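4.2 How repair decisions were made in the household

The second part of the interviews dealt with what happened to clothing once it was judged to be damaged. As set out in Section 3, the diary stage produced 1,539 entries from 39 households in the Forach and Kahsay districts, and 487 of these recorded some kind of fault. The remaining entries covered washing, storage, purchase and handing on, and are treated separately in Section 5.

Faults were described in the participants' own words and coded afterwards. The first round of coding was done by Araya and Gebreyes working apart, and differences were settled by discussion. The codes that caused most trouble were 'worn' and 'tired'. Several participants used 'tired' for cloth that had thinned, and several more used it for cloth that had lost its colour but was otherwise sound. We kept the two meanings apart where the interview made it possible and left the entry uncoded where it did not.

The person who noticed a fault was often not the person who dealt with it. In many homes noticing fell to whoever did the ironing or folding, and the decision was then put off until the owner was present. Garments in this position were kept in a particular place: the back of a chair, the top shelf of a cupboard, a bag behind the door. Participants had names for these places. One family called theirs 'the waiting room', and two others spoke of 'the pile' even when it held a single shirt. We use the term holding place for all of them.

Time spent in the holding place varied a great deal. School clothing moved through quickly, as it was needed again within days. Adult work clothing was slower. Clothing worn only at home was slowest of all, and some of it had been waiting since before the study began. When we went back to the Kahsay households in October, seven garments recorded in the first week of diaries were still where they had been put.

Cost was mentioned less than we had expected. The alteration shops in Forach publish their prices in the window, and most participants could quote the charge for a hem or a zip without looking it up. What they were less sure of was whether the work was worth asking for. A participant who had sewn for pay in her twenties said she would be embarrassed to carry an old pair of trousers into a shop for something she could do herself, although she had not done it. Similar remarks came up in nine interviews. This agrees with the findings of the earlier Trestiment survey, which asked about shoes and small electrical goods, and it suggests that knowing how to mend can delay a repair as well as bring it about.

Elastic waists deserve separate mention. They are common in children's clothes, nightwear and everyday trousers, and they fail in a different way from seams or knees. There is no hole to point to. The cloth may be good for years after the elastic has slackened, and the wearer copes by folding the band over, adding a pin or keeping the garment for the house. Participants rarely entered a slack waist in the diary as a fault, and most examples came to light only when the interviewer asked directly. The construction matters here. Where the elastic runs in an open channel it can be drawn out and replaced in a few minutes. Where it has been stitched through along its length, the old stitching must first be unpicked, and home sewers described this as the part of the job they disliked. Figure 4 shows trousers with a gathered waist of the general kind discussed.

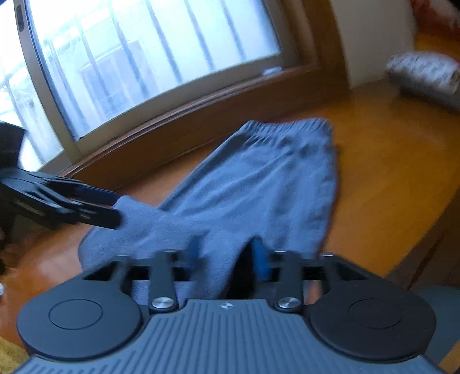 Figure 4. Trousers with a gathered elastic waistband, laid on a wooden tabletop.

Liya Woldegiorgis, commenting on the draft circulated on 8/8/21, felt that we had drawn the line between repair and coping too firmly. In her view a pin or a folded band should be counted as a repair if the garment goes on being worn, and leaving it out makes households look less active than they are. She also asked whether the diary form, with its single box headed 'Damage', had led people to report only what could be seen from outside.

We accept the second point. The form was changed for the Jadeder households, where the box was replaced by the question 'Is anything about it not right?', and slack elastic, itchy labels and stiff zips were all reported more often as a result. On the first point we have kept the original division – mainly so that the figures can be set beside the Trestiment ones – but coping measures are now listed in full in Appendix B.

Disposal straight from the holding place was uncommon. Clothing tended to leave during a wider clear-out, such as a house move or a change of season, when the question of mending was no longer raised. The interviews give little sign that a decision against repair had been taken at any particular moment.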